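Kesley garment hall

The Kesley garment hall is a clothes-handling and folding workplace run by the textile services firm Pivau. It is known for its gradual and remarkably friendly move to automation, in which people and gripper machines came to share the same tables. The hall employs 52 people and handles coats, jackets and uniforms for rental customers.

History

Folding at Kesley was done entirely by hand until January, when Pivau brought in the Flinia system. Jackets were the hardest test: sleeves twist, collars roll under, and no two coats land on a table the same way. Blandine Courtois, the hall's shift lead, had the folders teach the system themselves, one garment at a time, and 316 garments were worked through in the first round. Many of the folders' own tricks, such as squaring the shoulders before touching a sleeve, made it straight into the routine!

Effects on staff

The change in daily work has been striking. Long hours of bending and reaching gave way to shorter turns at the table, mixed with inspection, mending and training. Eleven folders became garment trainers, a job that had not existed before, with a pay grade of its own. Ayman Daher, a folder turned trainer, wrote the hall's handbook, known in-house as the Kassab guide, which covers 155 ways a garment can be laid out.

Not everything went smoothly. Early shifts ran slow, and some workers missed the chatter of the old folding line, so the tables were moved closer together. Heavy winter coats with linings are still folded by hand, and the trainers are now working on buttoned fronts and notched lapels.
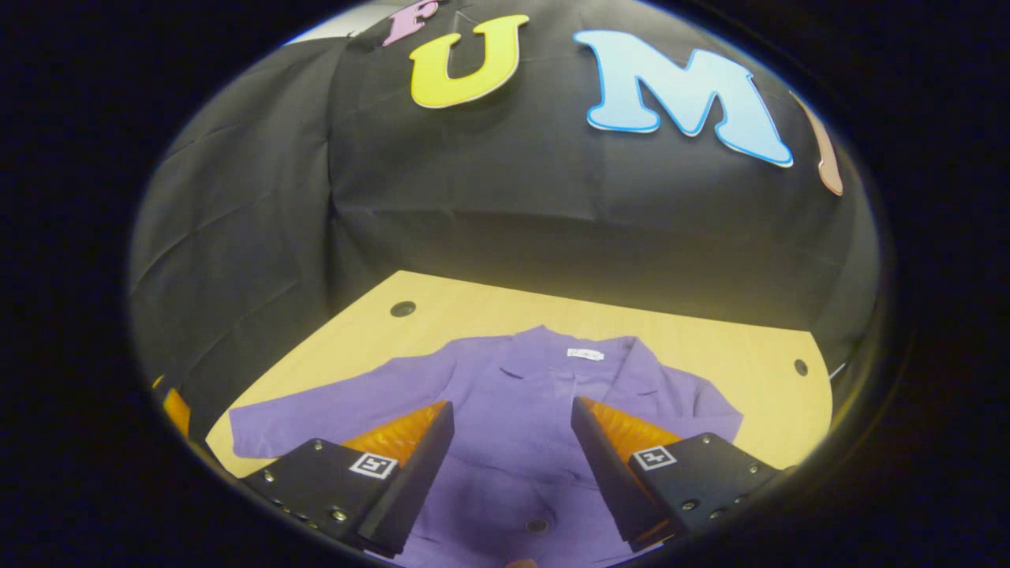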